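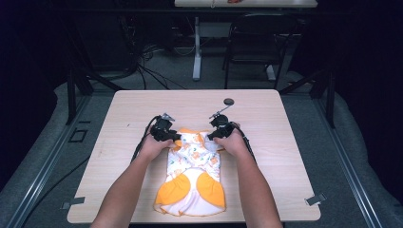
August, entry 11, a bit after 9 pm

Back from the test drive for the trip planner and my legs are still humming! 859 km there and back to Visser, mostly on the old highway because Palesa wanted the planner (Prarko, the new build) tried on proper empty country. So we gave it empty country.

Routing: fine until Dalolia. It sent us down a gravel road past the silos, swore there was a servo at the end, and there was a gate and a very interested cow. Turned around, lost 60 minutes. Logged as a stale fuel stop, same fault Kgomotso Kekana found on the coast run. Kgomotso, can you check whether yours was also tagged "seasonal"? Mine was, and I reckon the planner just ignores that field.
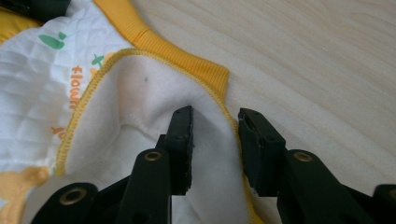
Rest stop prompts were much better. It pinged us every 2 hours like it's meant to, and the one at Hinik was a beauty (clean loos, shade, a bakery doing vanilla slices the colour of custard powder). Palesa Steyn had two and then drove the next leg, so no complaints from me about the passenger seat.

Offline maps dropped out once in the hills, came back when I closed the app and opened it again. Didn't write down the spot, sorry, somewhere after the second bridge. Will do better.

Arrival estimate was 11 minutes out at the end, if you leave the cow detour out of it.

To do: fix the seasonal tag, resend the Hinik stop as verified, ask Palesa for the fuel receipts before they go through the wash again. And clean the windscreen, the bugs on it are shocking.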